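Crate display (produce retail)

A crate display is a fixture for selling loose fruit and vegetables, in which open slatted boxes are set on a supporting frame at different heights and angles. It is used in greengrocers' shops, farm shops and the produce sections of supermarkets. The customer picks from the crates by hand and carries the goods in a basket or cart to the scale or register.

Construction

The crates are usually made of light softwood, with gaps between the slats that let air pass through the pile. The frame may be wood or metal. Metal frames carry more weight for their thickness and are easier to wash down; wooden frames are cheaper to repair. Fixed-frame systems such as the Telholm hold every crate at one angle, while the Mutiso type uses a notched rail so that each crate can be tilted separately.

Lower crates are commonly tilted toward the customer. The front lip has to be high enough to hold back round goods such as onions and tomatoes when items are taken from the bottom of the pile. Long crates near the top are often used for carrots and other roots, which lie across one another and do not roll.

Arrangement

Most shops give each crate one main product and place strong colors next to each other. Orange carrots beside red tomatoes is a standard pairing, with onions and leafy greens to the side or below. Heavy heads such as napa cabbage are given a crate of their own or laid over another product.

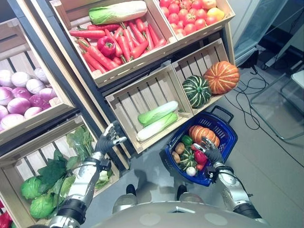

Tomomi Onishi objects to the second practice, writing that a cabbage laid on carrots presses their tops flat and hides the price card, and that two heads in a low crate sell as well as one on a pile. Other writers on shop layout treat the matter as one of available space.

Stray items are a regular problem in open displays. Customers pick up a pepper, change their minds and set it down among the carrots. Shops deal with this in the course of restocking, when each crate is checked and the older goods are moved to the front.

Filling a basket

The hand basket used with such displays is normally molded plastic, with slotted sides and a solid rim. The slots save weight and let soil and water drop out. They also catch small items, such as single cloves of garlic or the stems of peppers.

The usual advice is to put hard, heavy goods in first. Pumpkins, potatoes and radishes can carry weight; ripe tomatoes and leafy greens cannot. A large pumpkin is placed at one end, against the rim, and a long cabbage is laid lengthwise or diagonally so that smaller goods can be wedged on both sides of it. A basket packed in this way is heavier at the pumpkin end, and is better carried with two hands.
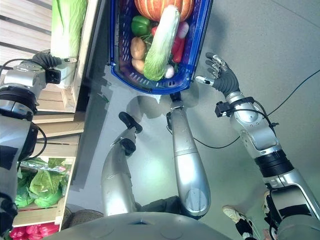
Blue plastic basket with pumpkin, napa cabbage, potatoes, peppers and garlic.

A shop survey by Imad Bataineh recorded 3,296 filled baskets over one September. In 2,637 of them the heaviest item lay at the bottom or against an end wall. In 531 it lay on top of other goods, and the remainder could not be classed. The survey did not separate baskets packed by customers from those packed by staff for collection.

Bagged goods

Leafy greens and small peppers are often sold in clear or tinted plastic bags, even where the rest of the display is loose. The bag slows wilting and keeps the leaves together. Its drawback is that it slides on smooth slats, and a stack of bags is less stable than the same goods unwrapped. Bags are therefore laid flat in a single layer - or stood upright against a divider where the crate is deep enough.

Thin bags are picked up by the gathered neck or by a fold in the film. Gripping the contents through the bag bruises soft leaves.
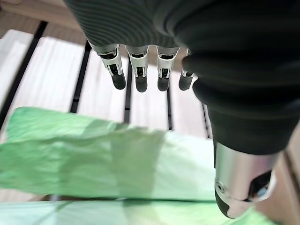
Pale green plastic bag on white slats.

Maintenance

Slats are brushed daily and washed when a crate is emptied. Bare wood takes up moisture from wet greens and should dry fully before it is refilled. Cracked slats are replaced singly, using the same thickness of wood so that the crate still seats in its frame.

See also: Greengrocer; Shopping basket; Napa cabbage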